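Two-arm coffee order packing - how many demos before I retrain?

Petronella Nkuna
Recording teleop demos for a takeout packing task, two arms, one table. Bag, box, straws, cup stack, pulp carrier, lids. Policy keeps stalling right before the grasp on the green cup. Have 25 good episodes so far, operator is me, same start pose every time.

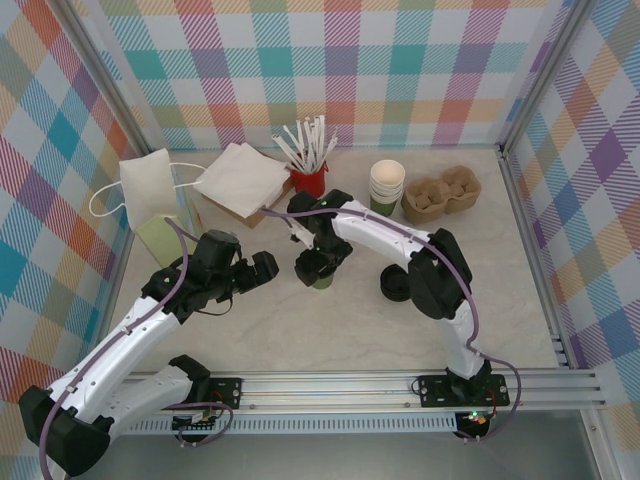
Resets take longer than the episodes do. Should I be moving everything between takes or just the cup? And is 25 even worth training on or do I keep going

Siyabonga Khumalo
Keep going. More data.

Remedios Tagle
25 is fine for a sanity check, not for much else. We had 2350 at Ruddale before the cup part stopped being flaky, but thats a whole menu of tasks. Move the cup every take, the carrier every few, leave the bag alone for now. Vary your start pose too - same pose every time is probably your stall.

Also go back thru the wrist view, not only the fixed one. Check the grasp by eye before you keep an episode. 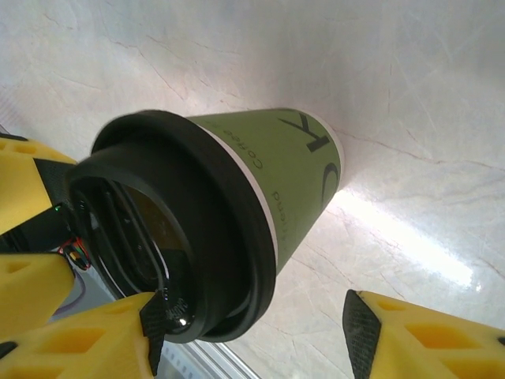

If you pause before closing the fingers, the policy learns the pause. I trim anything over 2 seconds. Glossy lids and glare can be trouble as well, so record some in the morning and some at night. Dont toss the fumbles where you recover, tag them and keep them seperate.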